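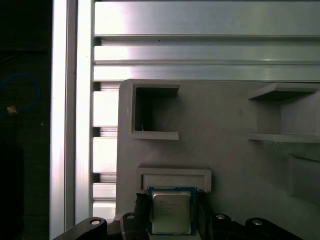

Notebook, H. Naqvi – Lidcombe bench, April

Zekier event build, spawn timer again. Ran 200 simulated raid lobbies against the Limberg test server from 9:40 am. 19 failed to close when the host left during the countdown. All 19 had a guest join in the final second, so the lobby gets a new host ID after the timer has already read the old one.

Asfaw's patch moves the host check to the end of the countdown. Not merged yet. It also changes how bonus candy is awarded, and I want that split out.

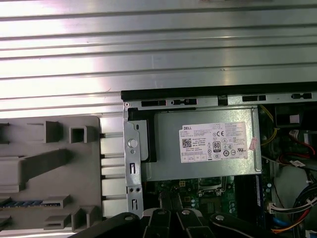
Desktop chassis, opened, with ridged metal panel.

Event log for the morning: 2,994 entries, 291 of them duplicate catch records. Duplicates only show up with the double-XP item active – probably the client resending. Colour tags on shiny spawns are fine.

To do: rerun with item off, same seed. Ask Asfaw for the candy change as its own branch.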